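Print this page | E-mail to a friend

Tape, tablets and a very sunny room in Ultbridge

11/16/21

I do like a workshop with big windows, and the repair room at Zirness has light pouring across its pale floor tiles. The woman who runs it (she asked me to leave her name out, so I have!) had the kettle on before I'd got my coat off.

She mends the covers people keep their tablets in. "Everyone said I'd never get 50 in a year," she told me. "I've done 233 since June. They all go at the fold, every one of them."

So what's the secret? Tape, apparently — lots of it. "You can't work on something that slides about. I stick the case to the table first, flat as I can get it, and only then do I look at the seam."
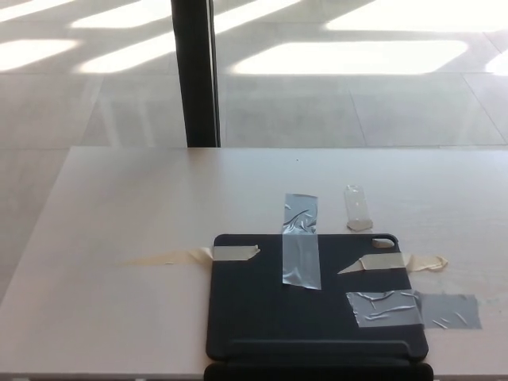
She isn't fussy about which tape, either. Masking tape is her favourite as it peels off kindly, but she'll reach for clear packing tape when she wants a firmer grip. "It wrinkles if you so much as breathe on it," she said, "and I've stopped minding. It's coming off again anyway."

I asked whether it marks the covers. "Test a corner, always. I had one from Golter where the finish came away with the tape, and I had to ring the customer. Horrible phone call."

White tables were her idea, by the way. She used to work on a brown one in Lü and kept losing sight of dark edges and bits of thread. She bought the white one second-hand for 55 pounds and carried it up the stairs with her brother, who still brings it up at Christmas.

A simple fold repair takes her 8 days from drop-off to collection, mostly waiting for glue. Could I do one at home? She looked at my hands, then at my tea. "You could tape it down," she said. "Start with that and send me the rest."

Share (8) | Comments (0)

We use cookies to improve your visit. Accept | Settings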